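Jury duty, week one (and only)

So the summons sat on my fridge under a pizza magnet for most of a month, and then it was Monday and I was standing in line at the county courthouse with my belt in a gray plastic bin. I had never been called before. I'm 43, I've voted in every election since college, and somehow my number had never come up. My sister has been called four times! She says it's like the dentist but with worse parking.

She's right about the parking. The lot on Girker Street fills up before eight, and after that you're circling with everybody else who thought eight-fifteen was early. I ended up behind the tire place and walked.

My juror number was 437. You wear it on a sticker, and by ten o'clock mine had come off twice and was riding around on my elbow. The assembly room has over 2000 square feet of brown carpet and two vending machines, one of which takes cards. They show you a video about the history of the jury system, which I liked more than I expected to, and then they put on a home renovation show with the sound off. I read sixty pages of my book. The woman next to me, Dorottya Major, was knitting with wooden needles because security had taken a look at the metal ones and sent them back to her car. We got to talking and it passed the morning nicely.

They called my group just before lunch. There were 19 of us, up the back elevator in three trips, and then a long wait in a hallway on benches like church pews.

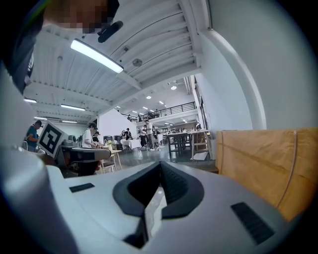 Anyway, the case. I can talk about it now because it's over, and the judge told us we could. It was a burglary at a storage place out past the fairgrounds. Somebody had gone into a unit rented by a small furniture company called Pichon and taken tools, a compressor and a few boxes of brass hardware. The man on trial had been stopped a couple of nights later with some of the hardware in his trunk. He said he'd bought it at a flea market. That was pretty much the whole thing, and it took three days.

The questioning part was longer than I thought it would be. They ask if you've ever been the victim of a crime, if you have police officers in the family, if you'd believe an officer over anybody else just for being an officer. I said I'd had a bike stolen in June a few years back and that I was still mad about it, and I figured that was my ticket home. It wasn't! The defense lawyer smiled and wrote something down and I was juror number 6.

What surprised me was how much of a trial is paper. I was expecting speeches. We got one decent speech at each end, and in between it was gate codes and sign-in logs and a very patient man from the storage company explaining how a code gets assigned when a unit changes hands. The old code for that unit hadn't been turned off when the last renter moved out. So the log showed a code being used, but the code could have belonged to more than one person, and there was no video because the recorder had been full since winter. The detective was perfectly nice about it. He'd done the flea market, too, and talked to two sellers, and one of them thought maybe he remembered selling some drawer pulls.

I went back and forth the whole time. On Tuesday night I lay there thinking he obviously did it, and then Wednesday morning I was listening to the gate code man again in my head and I wasn't sure at all. You can't talk to anybody about it either, which was the hardest part for me. My husband kept asking how my day was and I'd say "fine, long" like a teenager.

Deliberations took about five hours. Our foreman was a retired shop teacher and he was good at it – he made everybody go around the table once before anyone was allowed to argue. We started out split on the burglary. We asked for the log again. In the end we came back not guilty on the burglary and guilty on the lesser charge, having stolen property, because of some things he'd said at the traffic stop that didn't fit with the flea market.

I don't know if we got it right. I've thought about it in the shower pretty much every day. I do know that twelve people who would never have sat down together took it seriously, and one of them brought banana bread.

Practical stuff, if you've got a summons on your own fridge: bring a sweater, bring quarters, and eat at the sandwich counter across the street, not the one in the basement. The check for my service came yesterday and it didn't quite cover the parking.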